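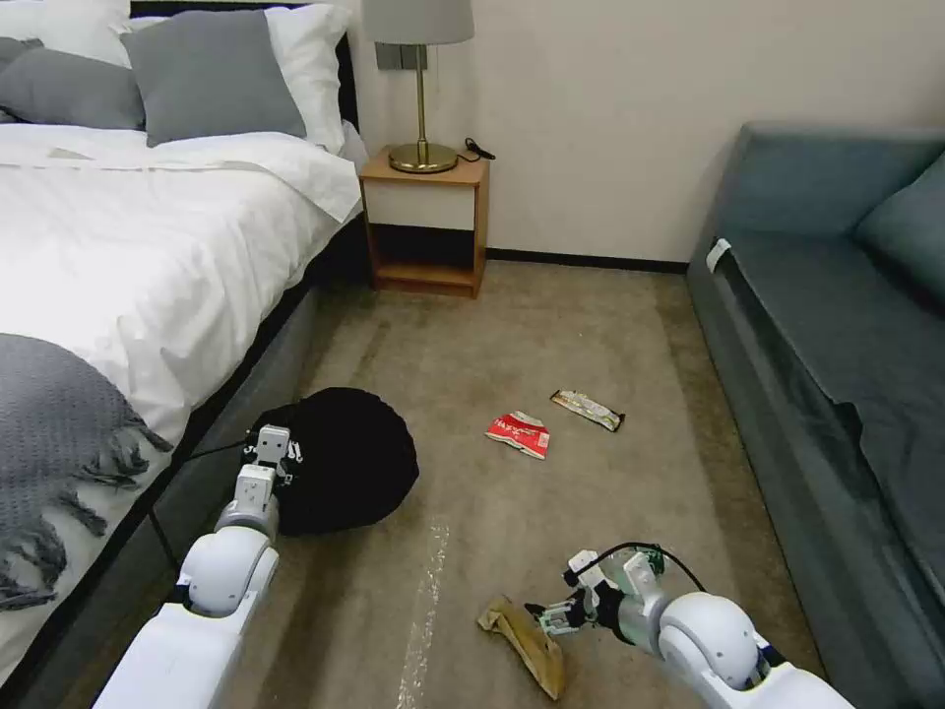

A guest room should be left alone between guests, according to one reply to my last column: strip the bed, close the door, and deal with the rest when somebody is coming. Dusting a room that has no one in it was, the reply went on, a way of avoiding the rooms that do.

I understand the argument and I held it myself for years. I now think it's wrong, mostly for practical reasons. A spare room with a closed door fills up. In our house on Hamolham Road it took in a sewing machine, two boxes of tax papers and a rolled rug before anyone had decided that any of them should live there. When relatives called on a Sunday to say they were on the way, clearing it took the whole afternoon, and the bed was made last, by tired people, in a bad mood.

So I'm for keeping the room ready. Make the bed the day the guest leaves, as soon as the sheets are out of the dryer. Pick up what's on the floor. I give it 15 minutes a week, and most weeks it needs less.

The floor is where I'd start, and I know many people start with the bed. A made bed gives the feeling that the work is finished, and then the candy wrapper on the carpet stays until the vacuum finds it. Wrappers are light, they slide under things, and the ones with chocolate left in them can mark a carpet. They take one trip to the trash. Do that first and the rest goes faster, as there's nothing to step around.

Where I part company with the magazines is the dressing of the bed. The De Haan catalog that came in March had a bedding set at $848, and that was before the throw. I have nothing against nice bedding, but a guest needs a clean duvet, a pillow or two that someone has slept on and found comfortable, and a spare blanket within reach. Everything past that has to be put somewhere at night. If there's a sofa in the room, it goes on the sofa. If there isn't, it goes on the floor, and in the morning it goes back on the bed. 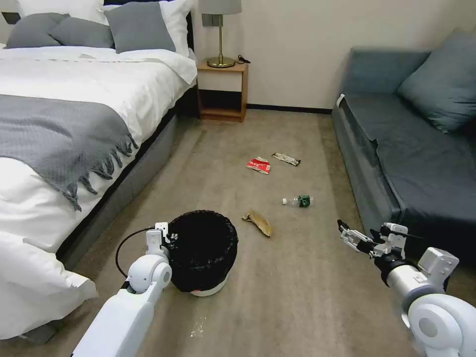 Throws are the one extra I'd defend, with conditions. A throw gets used: a cold guest pulls it up, and a guest who naps in the afternoon doesn't have to unmake anything. Mine is a plain one from Trotari, $167 on sale, more than I like to admit to, and it has been washed every month without trouble. Fringe is a different matter. Long gray tassels hanging down over the side of a mattress look good from the door, but they catch in a vacuum and under a knee, and they have to be combed out by hand after washing. The same goes for pillows in layers. Three gray ones set in front of two white ones are three to move before anybody can lie down on the white.

I'd put the effort into the nightstand. A lamp that can be switched on from the bed matters more than any cushion, and so does a clear surface for a glass of water and a phone. Lamp cords should run down the back. An open shelf underneath is better than a second drawer, in my opinion, as guests forget things in drawers. We have mailed home two pairs of reading glasses and a passport.

Some people will say all this is too much care for a room that's used a few times a year. My answer is that it's the same care the other rooms get, in a smaller amount. The sewing machine has gone to the basement. The tax papers are still under the bed, pushed far enough back that a suitcase fits in front of them.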